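Follow-Up Emails and Repeat Orders at a Small Online Shop
Student project report, Intro to Marketing
Rogelio Lumbao
12/13/24

What I wanted to find out

Clista is a small online store that sells bathroom and kitchen storage. When I started, every customer got the same email after buying something, and it was basically a coupon with a countdown clock. My question was simple: would people come back more often if the second email helped them use what they bought?

How I did it

The shop gave me its November customer list, with names removed. It had 1,172 addresses on it. I picked 200 at random who had ordered once and never again, and split them evenly. One half got the usual coupon. The other half got a short note I wrote myself, with care tips and a reply address that went to a real person. I loved writing these! The first draft was way too long, and the owner cut it down to four sentences.

Both emails went out through Grellodari, the mailing tool the shop already had. Three addresses bounced, all in the coupon group, and I left them in the totals.

What happened

The note got 40 replies. I was expecting maybe five. Most were questions about sizes or cleaning, and a few people just said thanks. The coupon got none, but it did bring in orders faster in the first two days. After two weeks the note had pulled ahead on orders - only by six, so I don't want to make too much of it.

The replies were my favorite part of the whole project. One customer in Prallton asked what would fit next to her sink, and we wrote back and forth four times before she ordered.

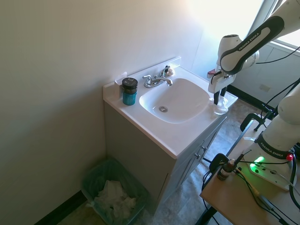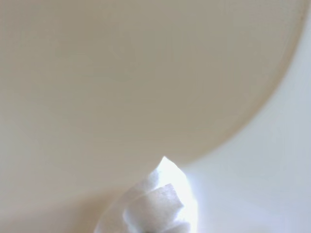 What I would change

Two weeks is short for products people buy once or twice a year. I would also test the subject lines separately, as mine were different for each group and that muddies things. The shop is keeping the note for now, and I'm hoping to run a second round with Rainer, their supplier, who has a much bigger list.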